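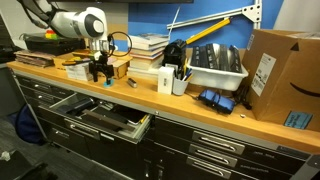
One delegate at the opening session said that a state which lends out its harbor has already taken a side, whatever its ministers tell the public, and the remark was later entered in the record at the request of the Galter delegation. It is often quoted in writing on the Sernenwood Agreement, the basing and access agreement between the island state of Mornono and its larger treaty partner, Galter.

The Sernenwood Agreement governs the use of Mornono's ports and airfields by Galter's armed forces in peacetime and during a regional emergency. It takes its name from the town of Sernenwood, where the final text was settled. The agreement is made up of five articles and two annexes. It does not by itself create a mutual defense duty, although it is often described in the press as a defense pact.

Background

Mornono lies on the western side of the Pillai Strait, a narrow shipping route used by merchant vessels, fishing fleets and the navies of several states. For much of its modern history the country followed a policy of open ports, under which any foreign warship could call for fuel and repairs after giving notice to the harbor authority. The policy brought steady income to the port towns and was supported by most parties in the Mornono assembly.

Open ports became harder to maintain once missile testing began in waters north of the strait. Shipping insurers raised their rates, and fishing crews complained that closure notices reached them too late to be of use. Galter, which depends on the strait for much of its fuel supply, proposed that its patrol aircraft be allowed to operate from Mornono. The first request was turned down. A second, more limited request led to formal talks.

Negotiation

The talks were held in Sernenwood because the town has good rail links and had no foreign military presence. They were expected to be brief. In practice, the two governments disagreed on nearly every matter of substance, including the legal position of visiting personnel, the cost of runway repairs and the right of Mornono to refuse a landing.

The question of refusal proved the most difficult. Galter's negotiators argued that access was of little value if it could be withdrawn in a crisis. Mornono's side held that its constitution left decisions on war to the assembly, and that no ministry could promise in advance how the assembly would vote. The matter was set aside and returned to several times. The wording finally adopted provides that consent is presumed for unarmed flights and must be sought for all others.

A first draft was circulated in August. It was leaked to newspapers in both countries within days, and the leak caused a short suspension of the talks. When they resumed, the sessions were closed and no daily statements were issued.

Main provisions

Article 1 defines the facilities covered by the agreement. They are limited to the deepwater harbor and the airfield on the southern coast. The northern airfield, which is closer to the disputed waters, is left out.

Article 2 deals with visiting forces. Personnel remain under Galter's military law while on duty and under Mornono's civil law at all other times. The line between the two has been a source of argument, mostly over traffic accidents and damage to rented property.

Article 3 sets out the rules on weapons. Nuclear weapons may not be landed, stored or carried through Mornono's territory. Galter accepted this in full but declined to add a duty to declare the contents of ships in harbor, citing its general practice of neither confirming nor denying what its vessels carry.

Article 4 covers emergencies. Either government may call an urgent meeting if it believes that an attack on the facilities is likely. The article requires that the meeting take place but says nothing on what must follow from it.

Article 5 allows either side to end the agreement on three months' notice. Galter had asked for a much longer period.

The annexes concern payment and environmental protection. Under the first, Galter meets the full cost of any building work it asks for, and the buildings pass to Mornono when the agreement ends. The second contains rules on fuel storage, noise and the handling of waste water.

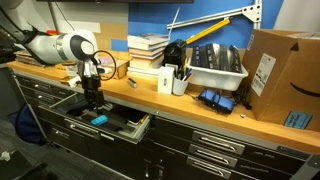
Drawers with silver bar handles beneath a light wooden countertop.

Public debate in Mornono

Opinion in Mornono was divided from the start. Supporters pointed to the country's small coast guard and said that it could not watch the strait alone. They also expected new jobs in the southern port, where the closure of a cannery had left many people without work. Opponents warned that the facilities would be among the first targets in any conflict, and that residents of the southern coast had not been asked whether they accepted that risk.

The assembly approved the agreement after a long sitting – the vote was taken on a Friday, shortly before midnight. An amendment that would have required a public ballot was defeated. Several southern towns later held ballots of their own, which had no legal force but were widely reported.

Civil defense became a separate issue. A review of warning systems found that sirens in some coastal districts had not been maintained and that school shelters were being used for storage. The government announced a repair program and issued printed guidance to households. Critics of the agreement took this as a sign that the danger was real, while ministers said that the work had been overdue in any case.

Reaction abroad

States on the northern side of the strait condemned the agreement and said that facilities used against them would be treated as hostile. Statements of this kind have been repeated before most joint exercises. Diplomats generally regard them as routine, though a few have been followed by missile tests or by the closing of fishing grounds.

Neutral states in the region were more cautious. Some welcomed the ban on nuclear weapons and asked that it be made open to inspection. Others objected to the use of the name Pillai Strait in the text, as the naming of the waterway is itself disputed. A footnote was added stating that the name was used for convenience and did not affect any claim.

Operation

Patrol flights began after the runway had been resurfaced. Ship visits have been less frequent than either side expected, in part because the harbor requires regular dredging and the cost of that work was not covered in the first annex. The dredging question remains open and is discussed at each annual review.

Article 4 has been used once, following a missile test that passed over the strait. The meeting ended without a joint statement. Mornono afterward asked for direct access to Galter's launch warnings, and a separate technical arrangement – which is not part of the agreement and has not been published – was concluded for that purpose.

See also

Pillai Strait naming dispute
Open ports policy (Mornono)
Visiting forces agreements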